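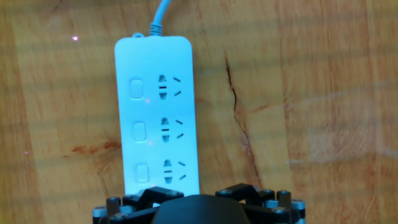

We got to the Kocsis pottery open day a little after ten, having taken the wrong turning at Wanier (we always do), and the yard was already filling up with pushchairs and dogs and people holding bacon rolls. I had been looking forward to it since April, when my sister came home with one of their blue jugs and wouldn't let anybody pour from it.

Temitope Yusuf took our group round, and what a lovely guide she was, quite happy to stop for every question, even mine about teapot lids, which went on a bit. The clay comes from a pit near Grivum and rests in the cellar for up to 6 months before anyone touches it. It smells like a riverbank down there, and I could have stayed longer, but the stairs are narrow and the next lot were waiting.

Upstairs we were allowed a go at the wheel. My bowl came out as more of an ashtray, but my husband's was really rather good and he has mentioned it several times since!

Lunch was leek soup and far too much bread, and afterwards we had a rummage in the seconds shed, where I found two plates and a butter dish with a wonky knob. The car park is small, so do go early, or leave the car at Kollow and walk along the stream.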